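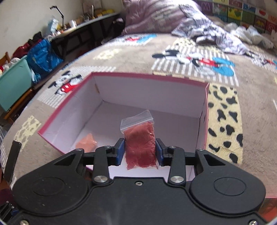

Minutes of the Autumn Meeting
Zistville Natural Dyers and Spinners
Held at Sutherland Hall, Sep 12, 2021

1. Opening and apologies
The chair opened the meeting at half past ten. Apologies had been received from two members. New members were welcomed and asked to fill in a contact card before leaving.

2. Minutes of the last meeting
The minutes of the March meeting were read and agreed, with one correction. Under item 4, "copper pan" should read "copper pipe".

3. Matters arising
The lock on the dye shed has been replaced. Keys are held by the chair, the secretary and the workshop organiser. The old key no longer works and can be thrown away.
The lost skein winder has not been found. It was agreed to stop looking and to borrow one for the open day.

4. Money
The balance stands a little higher than in March, mainly from the sale of second-hand fleece. The hall has asked for 24 pounds a session from the new year. Members felt this was fair for the size of the room, but asked the secretary to find out whether it includes use of the urn.
Subscriptions stay as they are. Anyone who paid for last year and could not attend may carry the payment over – please tell the secretary by email so that there is a record.

5. Dye powders and small bags
Madder is now sold to members in small zip-lock bags. Some bags from the last order had no label, and one member took home cutch by mistake. From now on the name of the dye and the month of packing are to be written on the bag before it is filled. Pen rubs off the plastic, so paper labels will be used.
The price of madder from Nirkik has gone up. Two other suppliers were mentioned, but neither sells in the amounts we need. It was agreed to place one more order with Nirkik and look at the matter again in spring.
Members are reminded to wear a mask when weighing out powders, and to do it at the table by the back door and not in the kitchen.

6. Dye garden
The weld did well and has been cut and hung. The woad was eaten by caterpillars in July and gave one small vat. Madder roots in the left-hand bed are now in their second year and should not be dug up yet. There was some discussion of whether to net the woad next year. Netting will be priced.
The water butt leaks at the tap. A member has a spare tap and will fit it.

7. Open day
The open day will go ahead in the main room, with 6 tables. The plan is as follows:
Tables 1 and 2 – spinning, wheels and drop spindles
Table 3 – carding and combing
Table 4 – dye samples and the shade cards
Table 5 – sales
Table 6 – children's weaving
Live dyeing will be outside if dry. If it rains there will be no live dyeing, as the hall does not allow gas rings indoors.
A print run of 200 leaflets was agreed. The wording on the back needs changing to show the new email address. A member asked for larger type and this was accepted.
It was asked whether visitors may buy dye powders. After some talk it was agreed that they may, provided that each bag goes out with the printed sheet on safe use.

8. Library
Three books are still out from before the summer. Please bring them back, even if you have not finished, as others are waiting. The guide to lichens has lost its cover and will be rebound.

9. Visit to Wuvano
The mill at Wuvano can take a group in spring on a weekday morning. There is a flight of stairs and no lift. Names to the secretary by the end of next month. Cars will be shared.

10. Any other business
A member offered a floor loom, free to anyone who can collect it. It is in 2 parts and needs a van.
The kettle trips the fuse if used at the same time as the heater. The hall has been told.
A request was made for a session on mending. This will go on the list for the new year.

The meeting closed at ten past twelve and was followed by spinning and tea.

Actions
Secretary: ask about the urn, change the leaflet wording, collect names for the mill visit
Workshop organiser: buy labels, order madder, print safety sheets
Garden group: price netting, fit tap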